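Skatangate > Workshop notebook > Manipulation

Jul 9, 2021

Spent most of today on the grasp planner for the desktop tower job. The socket estimate from the wrist view still wanders a bit, so I've gone back to fitting the metal bracket first and working out the rest from that - much calmer so far!

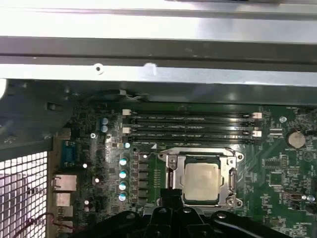
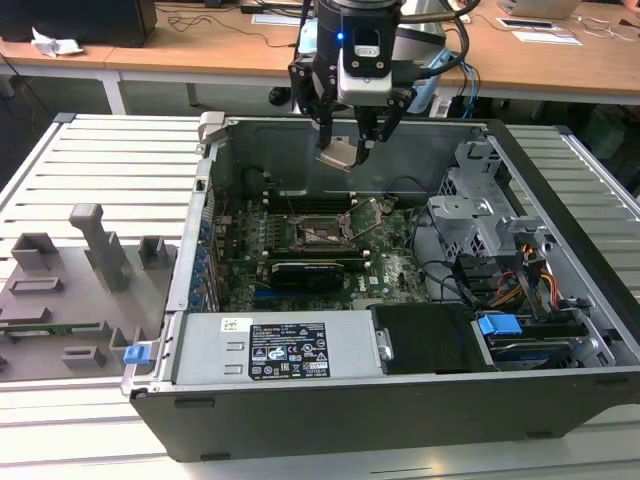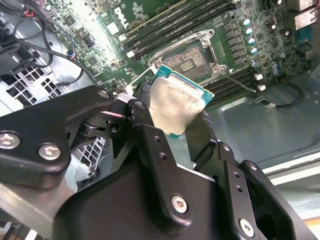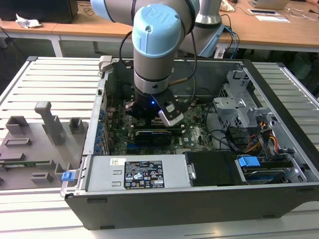 Thenmozhi reckons I should stop fusing both views on every cycle and only let the fixed camera vote on the approach, then hand over to the wrist for the last bit. Fair point, and it'd save me 57 ms a loop. I've put it on a branch (needs the tilt term put back in, I keep forgetting that) and the force limit stays where it was for now. Logs are under run 832.

Filed under: perception, grasp planning, bench notes

Contact Zuleica Toledo, Skatangate workshop | Back to top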